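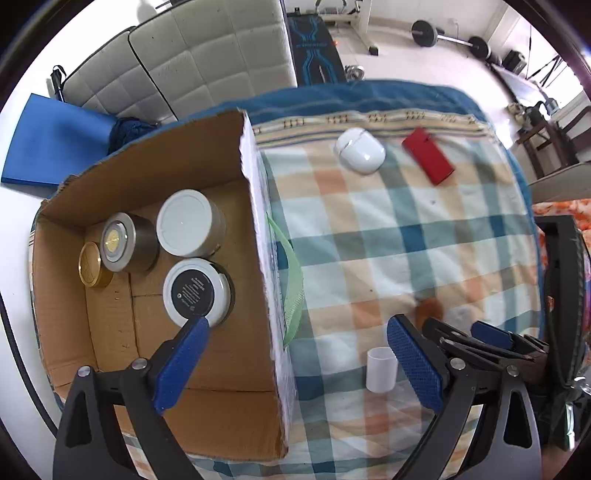

The Malleck hand gripper is sold by Brornley as a low-cost way to record picking demos for robot training, and we have used ours since June. You squeeze, the two sides close, and the arm later learns from what you did. Our usual job is small round containers and a cardboard box. The textured blue finger pads are the best part of the kit. They spread wide enough to reach into the box next to a white jar or a silver tin, and they hold smooth plastic well. Both arms pivot on plain silver screws, so a loose joint is easy to get at.

Weight is 330 grams, fine for 40 minutes and tiring after that. The pads started to wear at 2000 grasps. Spares cost 17 dollars a pair and came quickly. The manual is thin and skips calibration.

I would buy it again, but order extra pads with it.

Sena Akolgo, Apr 4, 2022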